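Jultwood Table Things - Frequently Asked Questions
Last updated November 8, 2021

I get a lot of the same emails (I love them, keep them coming!), so I've put my usual answers in one place. I sell secondhand plates, baskets and pretend food for play kitchens and table displays, and I pack every order myself.

Are the plates all part of a set?

Some are, most aren't. The Ruver plates come in sets of 3 and I won't split them, sorry! Everything else is sold one at a time, so you can mix colors as much as you like. There are 196 single plates in the shop right now, and yes, I really did go through the shelves to get that number.

How do I make mismatched things look good together?

This is my favorite question. Start with the table. A plain brown top will put up with nearly any color, and then I pick one quiet plate and one thing with some texture and see how they get along.
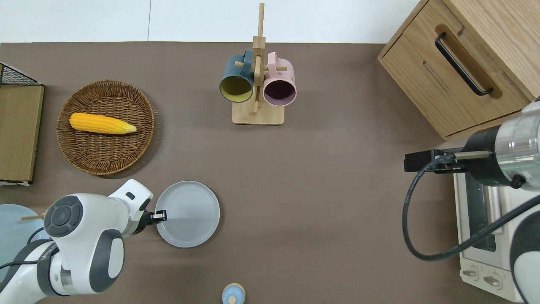
Baskets are what I get asked about more than anything else in the shop, mostly by people who want to know if they need one. I say get one, and get a shallow one. Fruit and vegetables disappear in a deep basket, but a single ear of corn laid on its side in a low round wicker one already looks like you meant it. Yellow on warm brown is lovely, and a light gray plate close by keeps it all from getting too sweet. If the rim of your basket is a little frayed, leave it alone - I like them better that way.

Can I put real food in the baskets?

Bread in a clean cloth, sure. Anything juicy, please no. I've had to throw out 2 of my own because of plums and I'm still annoyed with myself.

How do I clean the pretend vegetables?

Warm water, a drop of dish soap and an old toothbrush for corn and anything else with bumps. Let it dry on a towel overnight. Don't put it in the dishwasher, even on the top rack. The Westerberg peppers went in once and came out a very different shape.

Do you ship outside the state?

Yep! Orders go out twice a week and can take up to 306 hours to reach you if you're picking the slow option (my shipping calculator insists on hours and I haven't found the setting to change it). In December please order early, the line at the post office is out the door.

Can I pick up in person?

You can, at the Farnadow market hall, on the side with the bike racks. Email me first so I can bring your things along, and bring a bag if you've ordered plates.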